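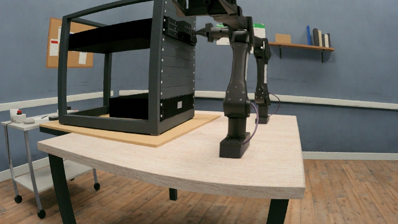
An open rack frame on a light wooden table, with two robot arms at right.

The Long Wait for a Smaller Server Room

When the Brekell district library service reviewed its electricity bills in January, one small room stood out. The machines inside held catalog records, payroll files and scanned newspapers, and they ran day and night whether or not a reader was in the building.

The service has since moved 149 of its 218 stored collections to a shared site at Enari. The remainder will stay in Brekell, chiefly local deeds and parish maps whose donors asked that they be kept in the district.

Lies Jansen, head of records, expects the change to cut cooling costs by up to 39 percent. Staff training took longer than planned - the old filing names had been in use for decades, and many branches had added their own.

Readers may continue to request material at any desk. Requests for the Bosman newspapers should be made in writing until the new index opens.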